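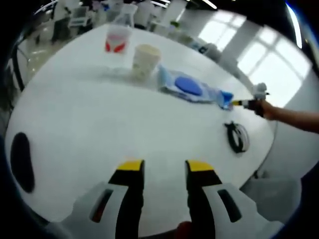
Plerkine gripper notes: what's in here

Hi! I'm Kamonchanok, and this is the readme for the folder where I try out fingertips for our hand-held grippers. Roxana Cozma built the housings, I pick the tips, and we argue over the results (nicely, mostly).

The folder has 625 clips, all from wrist-view cameras riding on the gripper. I went through every one of them in March and threw out the ones where the lens was smeared, so if you have an older copy with 1,007 clips, please delete it and grab this one.

Tips we compared

Zaltik: the black fingers with the yellow ends. Good on paper cups, and my favorite for soft packets so far, though they slide on anything shiny.

Durnberg: stiffer and a bit wider. Great for bottles, pretty rough on cups (I crushed a lot of cups).

Table setup

Everything is tabletop stuff: cups, wipe packs, cables, whatever was handy. We like the white oval table by the windows, but the daylight there does mess with exposure, so lock it before you start! Auto exposure cost me 70 clips and a very grumpy afternoon.

The lens is wide, so the table edge bends a lot. I left the clips uncorrected. Cornel Onu has a script for straightening them if you need it, in tools/unbend.

Known problems

36 clips have the wrong tip name in the log. They're listed in fixes.txt, and I haven't patched the log itself yet.

Left and right finger widths are swapped in the oldest session. Sorry, that was me.

Questions go to me or Roxana.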